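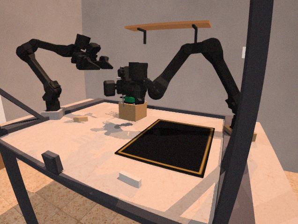
1 min read · 200 words

Hi all,

Pongsak Srisuk wrote:
> We hear Levine is putting arms on your packing tables. What happens to the people
> who pack now? Anyone at Zoswood who can tell us?

I can, Pongsak, I've been on that line long enough! The setup is two arms per table, one at each end, with a cardboard box and a black mat between them. Everything gets tried in simulation first, and four of us from packing sit in on those runs. I say "no, you'd crush the corner doing that" and somebody types it up.

As for jobs, there are 17 of us on days and the plan since April is that all of us stay. What changes is the work. Less reaching (my shoulder is thrilled), a lot more watching, and more sorting out the odd orders the arms won't be given. We've been promised 75 hours of training each, paid. I've had maybe a third of it.

What bugs me is the pace. We do roughly 430 boxes a shift by hand, and I want it in writing that the number won't creep up on whoever ends up minding two tables — Tamiru had that happen at Trundurora and it wasn't pretty.

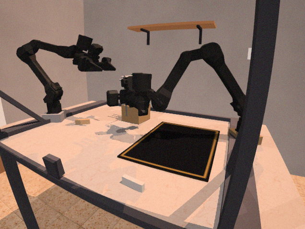

Do packers have to learn programming?
Only the basics: starting a run, stopping it, and logging what went wrong. The engineers handle the code.

Ask your manager about break times too, we forgot and had to go back.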